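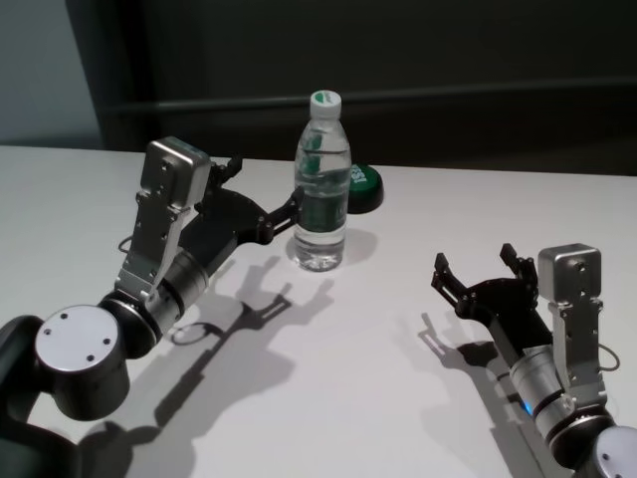

Minutes, Paltville Community Garden and Tool Library, October meeting

Held Thursday in the back half of the hall, the front half having been promised to the ukulele group, who could be heard throughout.

Chair: Wai-kit Kong
Minutes: Chih-ming Liu
Apologies: the usual ones, plus the Irna Street plots as a body

Opened 7.10 pm.

1. Previous minutes
Accepted with one correction. The word "compost" in item 4 should read "compote". The discussion makes more sense now.

2. Money
Balance is $2745. Wai-kit reminded members that this is the same balance as last month and that it looks healthy chiefly when the water bill hasn't come. The water bill hasn't come. Chih-ming to ring the council and ask for it, under protest.

3. The tap
The tap by the east gate still drips. Three quotes were sought and one was received, for $500, from a plumber who described the fitting as "historic". Moved that we buy a washer first. Carried. A member asked whether we had tried a washer last year. We had. It was agreed that this would be a different washer.

4. Tool library
The long-handled loppers are back. So is a pair of loppers we never owned, in better nick than ours. Moved that we keep quiet until someone asks. Chair ruled the motion out of order and then asked that it be minuted, so it has been.

The wheelbarrow remains at large. It was last signed out by "Dave, plot 30". We have no Dave on plot 30. Plot 30 is the pond.

5. Flernarum beans
The swap with the Flernarum gardeners went ahead. We sent garlic and received a shoebox of climbing beans labelled "purple, maybe". Members who want some should bring their own envelope and modest hopes. Planting to be along the north fence once the frosts are done, a date on which the meeting held several firm and differing views. Discussion was stopped at 7.50.

6. Sin Lane boundary
The pumpkin vine has gone through the fence again and is now setting fruit on the Sin Lane side. The neighbour is friendly about it and has asked for a recipe. Question of who owns the pumpkins deferred until there are pumpkins worth owning.

7. Working bee
Mulch arrives Saturday week at 8 am. Bring gloves, a hat and a barrow if you have one. If you have ours, bring that.

8. Other business
Request for a second bench by the lemon tree. Request for the first bench to be repaired. Both noted in that order.

Closed 8.25 pm, during the ukuleles' second go at the same song. Next meeting same hall, front half if we get in first.

Filed under: Meetings & Minutes | Garden News

Contact us | © Paltville Community Garden and Tool Library | Back to top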